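Product review: Niveo height-adjustable workbench
Reviewed for the Wondcombe Shared Workshop by Ariel Soriano, Equipment and Facilities
Jan 19, 2026

The Niveo is a fixed-top workbench with manual height adjustment, supplied in Australia by Hurnetti. Wondcombe purchased two units in October to replace benches that could no longer be levelled. This review records their performance in general use and is intended for member organisations considering a similar purchase.

Assembly
The bench arrives in two cartons and requires two people to assemble. The instructions are clear, although the diagram for the crank linkage is printed too small to be read comfortably. All fasteners were present. The pre-drilled holes in one rear leg were slightly out of line and had to be eased with a file before the bolt would seat.

Work surface
The top is dark grey with a low-sheen finish. It does not throw glare under overhead lighting, and pale components are easy to locate against it. Solder flux and marker ink were removed with methylated spirits. A utility knife will score the surface, and members are asked to use a cutting mat at all times. The finish also shows dust readily — a minor matter, but one that adds to the daily clean.

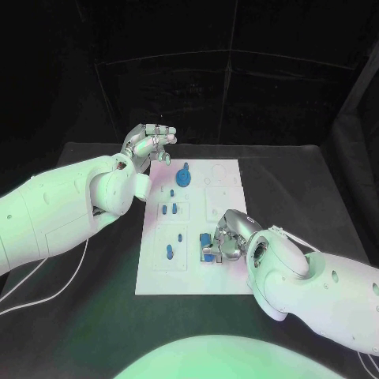 Stability and load
Hurnetti rates the bench at 170 kilograms, evenly distributed. At its lowest setting there was no perceptible movement during filing or hand sawing. At full height some sway was evident from front to back, and the manufacturer's optional brace is recommended for any work involving a vice. The crank is stiff when the bench is loaded, and smaller users found it tiring.

Comparison and value
The Didenko bench, which we assessed under the same program, has a smoother adjustment mechanism and a better drawer. It costs $300 more per unit. Lemlem Worku, who coordinates our electronics classes, preferred the Niveo for its deeper knee space and its uninterrupted front edge.

Recommendation
Suitable for electronics, model making and light assembly. Not recommended for heavy metalwork. Purchasers should order the brace with the bench, as freight on separate orders is charged at the full rate.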